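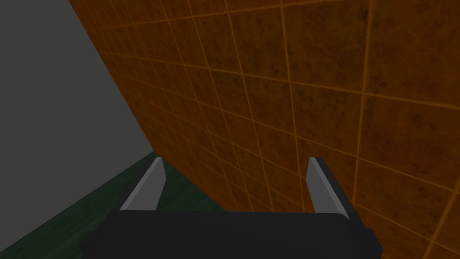
Grout is the part of a tiled wall that people decide on last, usually in the store, usually hungry. Week four is about why that's a mistake. Color comes first. A grout that matches the tile lets the wall read as one surface, and a darker or brighter one draws the grid for you. Once you can see the grid, you can see everything that is wrong with it. On a mottled rust and ochre tile the blotches will hide a good deal of sloppy work, but run thin, brighter orange lines between the tiles and your eye goes straight to the lines. Stand close and look along the wall at a steep angle and any joint that wanders will show. Tilers know this, and look at other tilers' bathrooms that way while pretending to wash their hands.

Joint width

The width of the joint is set by the tile, and your preferences come second. Machine-cut tiles with straight edges can go close together. Handmade ones vary, and the joint has to be wide enough to soak up the difference. Lay out a dozen on the floor before you open any bags. If they don't line up dry, they will not improve with mortar behind them.

Two families to know for Saturday:

Unsanded – for narrow joints and for polished stone that scratches. Smooth, a little sticky, shrinks if you ask it to fill anything wide.

Sanded – for wider joints. Gritty, holds its shape, and will take the shine off a soft marble faster than you can say sorry to the owner.

Epoxy gets its own week. It needs it.

Corners and changes of plane
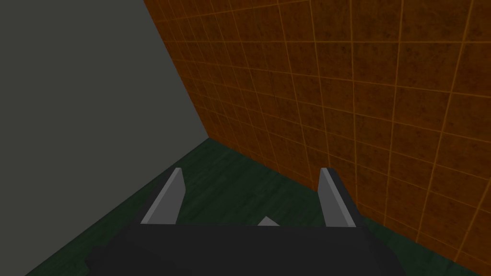

Where two surfaces meet, whether wall to wall or wall to floor, they move separately. Houses settle, timber swells, and somebody upstairs fills a bath. Hard grout in that joint cracks, and the crack then collects whatever the household has to offer. Use a flexible sealant in a matching color and leave the hard stuff for the flat. Iestyn Harries, who taught this unit before me, used to fail people on this point alone. I take off 12 marks, and have been told this is worse.

The same rule applies where tile stops and something else begins, such as plaster, a bathtub or a door casing. Leave a gap, fill it with something that gives, and resist the urge to tidy it away.

The Manninen job

We'll use the Manninen job sheet again for the estimating exercise. It lists 1,589 tiles over 4 rooms, one of which is L-shaped out of spite. Work out the joint length for each room first, then the grout, then your allowance for waste. Show the working. A right answer with no working gets the same mark as a lucky guess, for reasons I hope are clear.
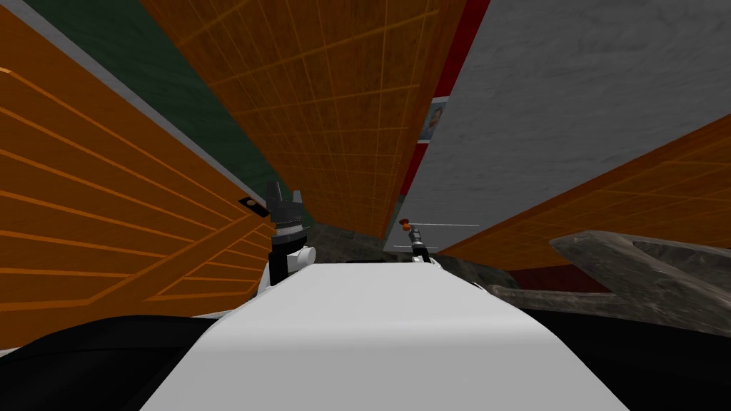
Mixing and cleaning up

1. Measure the water. The bag tells you how much. The bag is not being modest.
2. Mix slowly, let it stand, mix again. Do not add water when it stiffens.
3. Push the grout in diagonally to the joints so the float doesn't dig it back out.
4. Wipe with a sponge that is damp – if it drips, you are washing the color out.
5. Come back for the haze once it has dried, with a clean cloth and low expectations.

Bring knee pads, a margin trowel and the Fatska handout from last week. The practical takes 60 minutes and starts whether or not you've found parking.

Kavside Evening Classes > Tiling > Unit notes > Week 4

© Kavside Evening Classes | Contact the course office | Back to top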